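Big dark desk mat on a white table, worth it or am I kidding myself?

Forum: Workrooms and Craft Tables

penny_bobbin
Posted 12 June 2019

Hello all! I've been putting this off since February, but the white table in my workroom is driving me up the wall. Every scuff shows, and by mid-afternoon the glare gives me a headache. I'm thinking of one big mat that covers nearly the whole top instead of the little ones I keep shuffling around. Does anybody have one, and do you still like it?

Reply 1
oldharborquilts

I'd say go for it, and go bigger than you think you need. I like a dark navy-gray with a dull, fabric-like finish, and a border of white left showing along the back and down both sides. It's so much easier on the eyes, and the table still looks like a table.

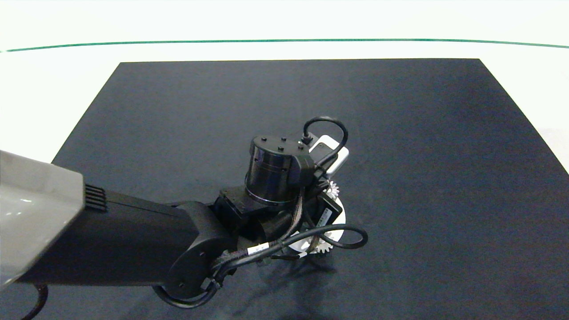 Reply 2
tinkertom468

Have to disagree a little, friend. Dark mats show every speck of lint and thread, and I was forever going over mine with a roller. I paid $40 for a Skusell and gave it to my sister — she loves it, so maybe it's just me. I went back to the bare top and a softer bulb.

Reply 3
oldharborquilts

Fair enough on the lint! I keep a damp cloth handy and it doesn't bother me much, but I don't sew with fleece either, and I imagine that would be a whole other story.

Reply 4
marshmallow_179

Measure twice, please. My Koval came rolled up tight and the corners took ages to lie flat, even with cookbooks stacked on them.

Reply 5
penny_bobbin

Thank you all so much, this is a real help. I do sew with fleece, oh dear. Is there a medium gray anyone likes?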